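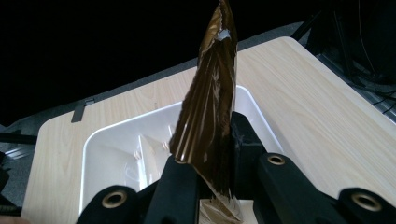 Photo credit: Melnychuk Studio. Used with permission.

Shift Length and Bench Management in Junior Hockey
Speaker notes, November coaching session
Tamara Lysenko, Coach Education, Rutisora Hockey Association

Opening

Welcome the coaches and thank the Indura Ice Center for the use of the upper meeting room. Confirm that everyone has signed the attendance sheet, as credit toward license renewal is recorded from it. The talk runs 30 minutes, with questions to follow. The on-ice portion is led by the Ollen staff and begins at 6:15 p.m. Coaches who intend to skate must have helmets.

State the purpose. The association reviewed its bench guidance over the summer and found that the written material dealt at length with line combinations and hardly at all with the change itself. This session covers the change: when it is called, who calls it, and where the puck should be at the time.

Slide 2. What the review looked at

The review group watched 34 games from last season, all at the under-16 and under-18 levels. Each game was watched twice, once for the team on the near bench and once for the team on the far bench. Shifts were timed from the player's first skate on the ice to the player's last skate off it. Power plays and penalty kills were set aside and will be treated in a separate paper.

Make clear that no club is named in the results. If a coach asks about his or her own team, offer to speak after the session.

Slide 3. The long shift

A long shift usually begins as an ordinary one. The forwards have a chance to change, the puck turns over at the far blue line, and they stay out to defend. By the time they recover the puck they are tired, and a tired player tends to ice it. Under the rules the same five must then remain for the defensive zone draw.

Pause here. Ask how many coaches saw this in their last game.

The group's finding was that the missed chance to change came well before the icing. Coaches should therefore look back past the mistake itself when they go over the video. Telling a player to stop icing the puck does little if the player should already have been on the bench.

Slide 4. The second period

The long change deserves its own slide. In the second period the bench is farther from a team's own defensive zone, and defensemen in particular have trouble getting off. Several teams in the review made no adjustment at all between the first and second periods.

Recommended practice is as follows. Defensemen change one at a time unless the puck is deep in the attacking zone. The partner on the bench side goes first. A forward covers the point if the far-side defenseman has started to leave. The goaltender calls the end of an opponent's penalty and also calls a bad change if one is developing, and this should be rehearsed.

Slide 5. Who makes the call

One voice calls the forwards and one calls the defense. The head coach may keep either job but should not hold both. Where a club has only one coach behind the bench, the captains should be told before the game which line follows which, so that a name does not have to be shouted for every change.

The next line stands before it is needed. Players waiting to go out should know whom they are replacing by position. Most too-many-men penalties in the review came from two players leaving the bench for the same teammate.

Slide 6. Practice plan

Refer to the printed handout. There are 4 drills, and each can be run at full ice or on two-thirds. The third, listed as Melnychuk Change, needs both bench doors open and an assistant at each. Clubs that practice on shared ice may run the first two only.

The drills should be scored. A team that changes late gives up a puck to the other side, and play continues from there. Older groups can play them late in practice, when legs are heavy.

Slide 7. Playing time

Expect this question and take it before it is asked. Nothing in the guidance changes the association's rule on fair ice time at under-14 and below. Shorter shifts mean more of them, and over a 60-minute game a fourth line that is used regularly helps the first line in the third period. Parents should be told this at the preseason meeting and again when the schedule becomes crowded.

Questions

Take questions from the floor first, then those sent in ahead of time. Matters concerning officials or discipline should be directed to the league office in writing.

Remind coaches that handouts are on the table by the door and that the Ollen staff will open the ice from the Zamboni end.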